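Rhys Rutherford has sold household recycling advice for eight years under the name Drendance, and he is used to people agreeing with him. I didn't, at first, and I'm not sure I do now.

His claim is that most homes could halve what they throw away without buying anything. "People think they need a system," he says. "They need to look in the bin." I ask where the figure comes from. He says it comes from 35 households he visited in March, all of whom had asked him round, which seems to me a rather friendly sample.
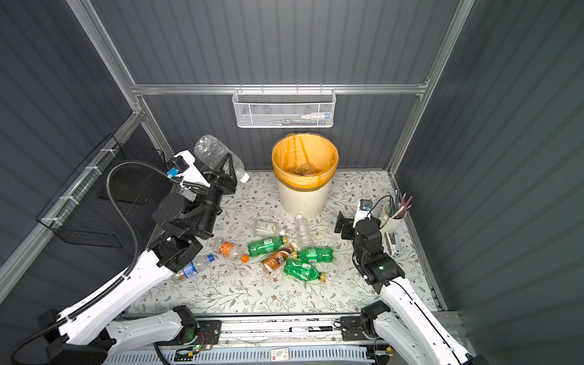
Plastic bottles are his favourite complaint. He wants them rinsed, squashed and kept apart from everything else, and he gets cross when I say the squashing looks like a hobby. A white bin with a yellowish liner and a few crumpled clear bottles at the bottom is, by his lights, a decent start. "Then what happens to them?" I ask. He talks for six minutes about sorting plants and doesn't quite say.

Vilhjálmur Lauritsen, who used to work with him, is cooler on the whole thing. "Rhys is right about the waste - I just never saw the numbers," he told me by phone. Rutherford says the numbers are coming. He said the same last year.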